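How a Hinged Lid Works
From the Komell Page for Young Readers, November

A hinge is a joint that lets one part turn while the other part stays still. Doors have hinges. So do many storage boxes. On a box, the hinge runs along the back rim, and the lid turns around that line.

When the lid is closed, it lies flat and covers the opening. To open it, you lift the front edge. The back edge hardly moves, but the front edge travels in a curve. After a quarter turn, the lid stands upright.

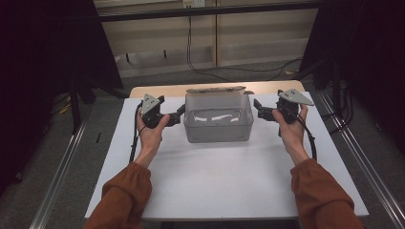
A storage box with its hinged lid open. The lid stands along the back rim.

Some box walls are translucent. This means that light passes through, but shapes look less sharp than they do through a window. You can often tell that something is inside - paper scraps, for example - without lifting the lid.

Try this at home. Stand a hardcover book on its spine and open the front cover slowly. The fold next to the spine is the hinge. Put one finger near the fold and push. Then push at the outer edge. The outer edge takes less force. It is farther from the hinge, so the same push turns the cover more easily.

Words to know
Rim: the top edge of a box.
Translucent: letting some light through.

Text by Ásdís Bisgaard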